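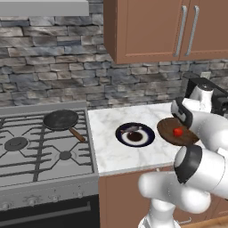 Kadir Kaplan told the closing session of the Sostodley Robotics Program that working in simulation had made him a more patient programmer, and that his team would have given up on its grasping code in the second week if every failed attempt had meant cleaning a real floor.

FLULTCOMBE – Sostodley College has announced the results of its spring student robotics competition, in which 54 undergraduates programmed a simulated robot arm to carry out everyday tasks in a virtual kitchen. The competition concluded in April with final runs in the college's main computing laboratory and an awards session attended by students, families and faculty.

The competition is the final project of the college's introductory course in robot manipulation. Students worked in 20 teams over the second half of the term. Each team received the same kitchen, the same arm and the same set of food and household objects, and was asked to write a control program that could complete assigned tasks without human input once a run had begun.

Tasks were released in three rounds. The opening round asked teams to move the arm to a named point above the counter and return it safely. The second introduced grasping, with points awarded for picking up an object and holding it steady. The final round, known to students as the dinner round, required teams to work with several objects at once, among them a plate, a fish, a round wooden board and a tomato. Starting positions were changed between runs and were not disclosed to the teams in advance.

"We wanted the assignment to look simple to anyone who has ever set a table," said Evaristo Camacho, course director. "A person can pick up a tomato without thinking about it. Our students had to think about the approach, the width of the opening, the pressure of the fingers and what else might be in the way."

First place was awarded to the team of Kadir Kaplan, Kaan Taşdemir and Chak-lun Kwok. The judges cited the team's careful handling of round objects and its clear written report. The team's program planned each grasp twice, once from a view of the whole counter and again from a close view at the gripper, and stopped the arm when the two plans disagreed.

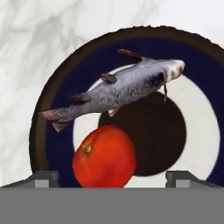
Round objects proved the most demanding part of the competition for most teams. A finger that arrives slightly early on one side can push a tomato away before the other finger makes contact, and a plate with a raised rim limits how low the gripper may travel. Several teams rewrote their approach in the last days before the final round, and the judges noted that the revised programs were in most cases shorter than the ones they replaced.

"Our first version closed too quickly and our second closed too slowly," said Taşdemir. "We spent a whole evening on the speed of two fingers – then we found that the real problem was the angle of the wrist."

Scoring was based on completed tasks, time taken and contact with objects outside the assignment. Reports counted for 34 percent of the final grade. Teams were required to include at least one unsuccessful run in their reports and to explain its cause.

Computing time for the competition was provided by Puseo, which also funded the prizes. Members of the winning team will each receive a place in the college's summer research program, where they will work with Yavuz Yurt, lecturer in control systems, on moving student programs from simulation to a physical arm. The work will take place in the Xie Laboratory, on the lower floor of the engineering building.

"Friction, lighting and small errors in the joints will all be new to them," said Yurt. "Some of what they wrote will carry over directly and some of it will have to be taken apart. I expect them to enjoy both."

The competition will be offered again next spring. Enrollment is open to students who have completed the first-year programming sequence, and no earlier experience with robotics is required. High school groups wishing to watch the final runs may request seats through the engineering office, which is open until 4:30 p.m. during the term.

Code from the winning entry and the written reports of all teams that gave their consent will be placed in the college library's student project collection.

Media inquiries: Office of Communications, Sostodley College, Flultcombe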